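Gripper trials: your questions answered

Since we put the word out that Bunik was comparing grippers side by side, the inbox has been lively, and I've tried to gather the things people ask most often into one place. If yours isn't covered, write to Uyên Ông, who looks after the trials bench and is far more patient than I am.

Which grippers are you comparing?

Two at the moment, both with two fingers. The Flendico is a linkage type, so its fingers fold and wrap a little as they close. The Berska is a plain parallel jaw, where the fingers slide straight in and stay square to each other the whole way. We chose them because they're the ones our members were already arguing over, and we were getting a bit tired of refereeing without any results in front of us!

Do they run on the same arm and the same controller?

Yes, and we're fussy about it. Both go on the same arm, with the same wrist camera settings and the same Thái controller, and we only swap the gripper and its driver. The changeover is four bolts and a cable, and then there's a calibration that always seems to take longer than the kettle does. We did try running the grippers on separate arms in July, thinking we'd save ourselves the trouble, and spent a fortnight chasing a difference that came down to one arm sagging slightly at full reach.

Why so much time on drink cans?

It's a fair thing to wonder, and a few of you have put it less politely than that. A can is smooth and curved, it rolls if you leave it alone, and its thin wall doesn't put up with much squeezing once it's been opened. It's also cheap and easy to replace, and every member knows what one feels like in the hand, so when we say a grip was too firm people understand us straight away.

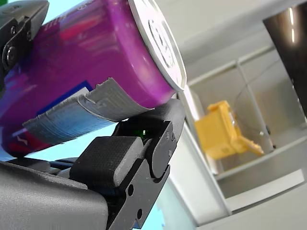 We do use other things as well – jars, sponges, little cardboard boxes, a tin of shoe polish that has been with us since the first trial – but the can tends to be where people form their opinions. If a gripper is going to pinch, or let an object swivel about its own middle, you'll generally find out there before you find out anywhere else.

Does the finger pad really matter that much?

More than we expected, and I say that as someone who went in caring mostly about motors. A grippy pad lets you back the force off, and on a thin-walled object that makes everything gentler. The trade-off is that a very tacky pad can be slow to let go, so light things come away with the finger when it opens. We log pad wear along with everything else, and we keep spares in the drawer under the bench.

How many attempts go into a comparison?

We aim for 300 grasps per gripper on each object before we'll post a chart, and the whole set can come to up to 4000 once the repeats are in. I know some of you would happily make up your minds after a dozen. We've been caught out by early streaks in both directions, so please bear with us.

How do you decide whether a grasp was a good one?

The arm lifts the object, holds it, turns the wrist, and puts it back down. Uyên then marks whether it stayed put, shifted in the fingers, or came loose. Dents go in a separate column, which has turned into everyone's favourite bit of the spreadsheet.

So which one should I buy?

Oh, I do wish I could give you a one-word answer. If your work is mostly boxes and flat-sided parts, the Berska is simple to set up and very repeatable, and I'd be comfortable with it. For a mixed bin of odd shapes I lean toward the Flendico, though you'll want to allow an afternoon for tuning the closing speed, and the manual isn't much help with that part.

Can I bring in my own objects to try?

Please do! Anything that fits comfortably in one hand is welcome, provided it's clean and you don't mind it coming home with a mark or two. Send Uyên a note beforehand with the weight and the widest measurement, and she'll tell you when the bench is free.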